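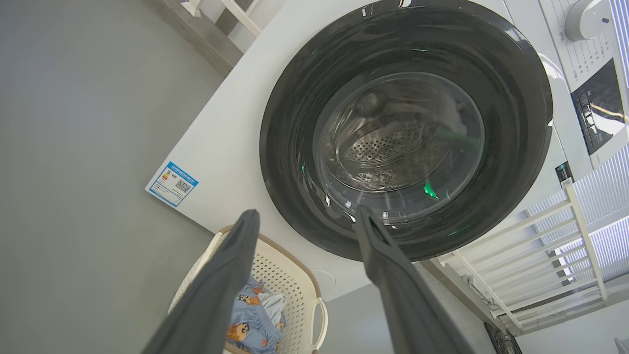

Somebody wrote on last week's response sheet that if the visitors are coming and the visitors are spending, then surely the valley is doing fine, and could we please move on to the unit about national parks. It's a fair request. The unit about national parks is after the break. Until then we are staying in the valley, and whether it is doing fine is the question for this session.

Courses Readings Handouts Assignments Office Hours Contact

Courses > Tourism and Regional Recovery > Handouts > Handout 5

HANDOUT 5: WHERE THE MONEY GOES AFTER IT ARRIVES
Revised 15 Jan 2020. Throw out the earlier version, which had the arrows on the diagram pointing the wrong way.

1. Recap of the Traltwood case

Traltwood lost its main employer (the Bermúdez zinc works) and spent several years deciding what to be next. The answer, as in so many places with a river and a view, was tourism. The regional government paid for a footpath, a viewing platform and a logo. The logo cost more than the platform.

The first full year of counting gave 1302 visitor nights. The following year gave 1452. The press release called this a surge. You have both numbers and can work out the percentage yourselves, and then decide what word you would have used.

Note what is being counted. A visitor night is one person sleeping one night in registered lodging. People who drive up, photograph the gorge, eat a sandwich they brought with them and drive home are not in the figure. Neither are cousins on the sofa. Trultden, at the other end of the valley, counts arrivals at the parking lot instead, so it looks far busier. Please do not put the two towns on the same chart. Every year someone does.

2. Leakage

Leakage is the share of visitor spending that leaves the local economy. It can leave right away (the room was booked through an agency in the capital, which keeps its commission) or a little later (the guesthouse buys its breakfast eggs from a wholesaler on the coast, although there are hens across the road).

Kinds you should be able to recognize:

- Ownership leakage. Profits go to an owner who lives elsewhere. The river tours in our case are run by Flevico, whose head office is a day's drive from the nearest bend of the river.
- Supply leakage. Food, fuel, equipment and furniture are bought outside. Small places will always have some of this. A village cannot make its own minibuses.
- Wage leakage. Seasonal staff come in, earn, and sensibly take their pay home with them.
- Promotion leakage. Money spent telling people about the place is mostly spent in some other place. See logo, above.

A common mistake in the last set of papers was to treat all leakage as theft. If the outside firm brings guests who would never have come otherwise, a town may do better with a small share of a larger sum. The task is to estimate both, and then to say which estimate you trust less.
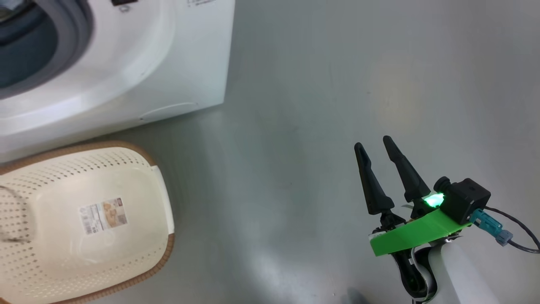
Fig. 2. White front-loading washing machine, viewed from above.

3. Linkage

Linkage is the happier twin. It is the connection between tourism and whatever else is going on locally: farming, repair work, laundry, baking, carpentry, music on a Saturday. Where linkages are strong, a visitor's money changes hands several times before it gets on the bus.

Planners like to draw linkages as arrows between boxes. When you do your own diagram, label each arrow with an actual transaction. "Synergy" is not a transaction. "Guesthouse buys cheese" is.

Linkages fail for dull reasons. In the Traltwood interviews, the growers said the guesthouses never asked them for vegetables, and the guesthouses said the growers never offered. Both sides were right. The growers also wanted cash on delivery and the guesthouses paid at the end of the month. The development plan runs to two volumes and deals with this in a footnote.

4. Seasonality

October is the peak in this valley, on account of the leaves. Spring is pleasant and empty. Winter is empty. A business that earns most of its income in one month has to borrow against it for the rest of the year, and a bank looks at a forecast based on leaves about as warmly as you would expect.

Usual remedies, with the usual problems:

- A festival in the low season. Works if people come. It also tends to exhaust the same handful of residents who organized the last one.
- Lower prices off-peak. Fills rooms, and may not cover the heating.
- School and group bookings. Steady, modest, and unglamorous enough that they rarely appear in strategies. Look at these harder than the plan does.

5. Who is in the room

Former works employees were promised first claim on the new jobs. Some became guides and are by all accounts good at it. Others were offered training in hospitality, at a site they could not reach without a car. When you read that a program had "low uptake," check the bus timetable before you write a paragraph about motivation.

Land is the other point. Riverside plots that had no market value suddenly do, and the households that gain are the ones whose papers were in order beforehand. We will come back to titling when we compare Trultden.

For next time

Read the two case reports in the course packet, the Flevico concession agreement first. It is short and badly photocopied. Page 5 is the one that matters.

Bring a one-page diagram tracing a single purchase by a single visitor as far as you can follow it. Choose something small. Last year's best one was a bowl of soup, and it got as far as the onions.

Group lists are posted on the door. If you are in the group that has no name yet, pick one before the session.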